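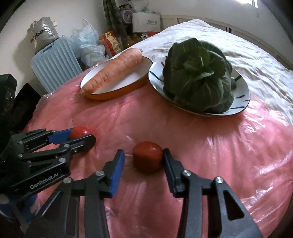 # Nemcombe workshop puts its two grippers to work on tomatoes

Anyone who has dropped by the shared workshop in Nemcombe this summer will know that the long bench by the door has been given over to one project, and that the people around it are happy to tell you all about it (at some length, if you let them!). The group is building a pair of home-made robot arms that can help out in a kitchen, and over the past few weeks the work has moved on from motors and brackets to something a good deal softer: vegetables.

The idea is to teach the arms by hand first. Members take turns picking things up and putting them down with a pair of hand-held grippers, and what is recorded in those sessions goes into the software that will one day steer the arms themselves. Tomatoes have become the favorite. A tomato is round, it rolls, and it lets you know very quickly if you've squeezed too hard, so it makes a fine teacher. The blue pads on the fingertips have a ribbed inner surface, and the members say they've grown rather fond of them after a long spring of trying bits of rubber glove and bicycle tube on the arms they are building.

So far the group has saved 1,886 short recordings, some made at the workshop and a good many more made at home by members who sign the grippers out for a few days at a time. That last part was a happy accident. The first plan was to do everything at the bench, but it soon became clear that an arm taught on one tidy bench would only ever know that bench, and real homes have bedspreads and shopping bags and patterned plates in them. Now the grippers travel, and everybody is encouraged to use whatever table and dishes they have. Carrots and greens are on the shopping list as well, and there has been lively talk of moving on to eggs, which the people who do the mopping would like to put off a little longer.

The arms themselves are coming along more slowly, as these things do. The left one, known to everyone as Boretti, can lift its own weight and wave hello, and has done both for visiting school groups. The right one, Girard, is still waiting on a new elbow after the first one split along the seam. A replacement has been drawn up and will be cut as soon as the big saw is free, and the members hope to have both arms bolted to the same bench by October.

Money has been found in the usual patchwork way. The spring plant sale brought in $249, a jar by the kettle has added a bit more, and the Forovska hardware store kindly let the group have a box of 50 mixed bearings for the price of hauling it away. The whole build has come in under $800 up to now, not counting the vegetables, most of which end up in a pot of soup at the close of the evening.

The next open session is on Thu 10 September, starting at seven, and newcomers are very welcome to have a go with the grippers. You don't need to know a thing about robots or computers, and it takes only a few minutes to get the feel of opening and closing the jaws (children tend to get it faster than the rest of us). Please wear closed shoes, as the saws may be running at the other end of the room, and do bring a plate or a bowl from home if you can spare one for the evening. Anything with an odd shape or a busy pattern is especially wanted, along with tomatoes of any size from gardens that have too many.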